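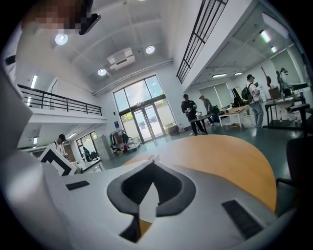
Looking After the Hand Grippers

Print this item | E-mail this item

If you were upstairs in the Culholm room on Wednesday and wondered why so many of us were standing over the tables, it was gripper day, and a good one too! Larysa Maksymiv has taken over the upkeep of the white hand-held grippers from the Drollberg bench, and she has been kind enough to write her routine down for the rest of us (two pages, in very readable handwriting).

The dark pads come first. Wipe them with a barely damp cloth and leave them for 30 minutes before anybody picks up so much as a cup. Then open and close the jaw 30 times, slowly, listening for the little click that bothered us all through June. Larysa traced that one to a loose screw in the Tymoshchuk unit, and she would like all 4 housing screws checked by hand every week, please, with the short driver and never the powered one.

After that comes the camera check against the black-and-white patterned board. Stand the board up at an angle, hold the gripper steady, and do it again from the other side of the table if the numbers look odd. Khrystyna Levchenko keeps the Ristov log, and she'd dearly love you to write in it even on the days when everything went fine. Spare pads are in her top drawer, so do help yourselves, but tell her when you take the last pair.

Print this item | E-mail this item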